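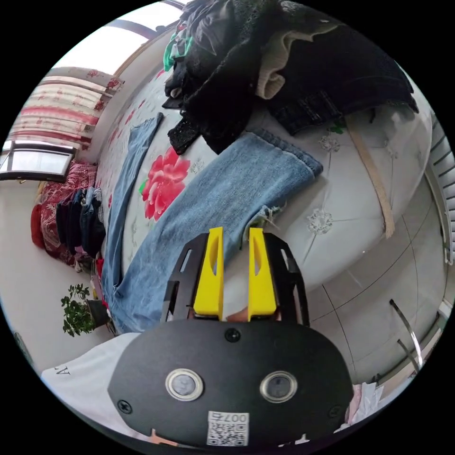 Hashini Majumder does not believe in wardrobes. She has owned one, she says, and it ate a cardigan.

"Everything goes on the bed first," she tells me. "If it's on the bed, you have to deal with it before you can sleep. A chair will let you off for years."

Majumder is 53 and sorts other people's clothes for a living, at a rate she describes as less than a plumber and more than a priest. Her method is to tip the lot out – denim, knitwear, lace, whatever is lurking – and start with the jeans.

Why jeans? "People are calm about jeans. You ask them about a black lace top and suddenly it's their twenties."

I ask about the sweater question. Cream knits, she concedes, are a weakness. "I had a client, Ruan Sithole, who kept four and wore none. He was saving them. For what, Ruan? A yacht?"

Denim jackets she mostly lets people keep. Bag straps without bags she does not, although she admits to a drawer at home that would not survive her own inspection.

She is firm on the bedspread, too. It stays on, and the more flowers the better. "You put gray clothes on a gray sheet, you'll lose half of them. Put them on a big red peony and you can see what you've got."

Her longest job took 3 evenings one December and ended in an argument over a belt. She won't say whose. The belt went to her sister.

And her own bedroom? There is a pause while she moves a pile of black knitwear from one end of the conversation to the other.

"I slept on the sofa last night," she says. "The bed was full."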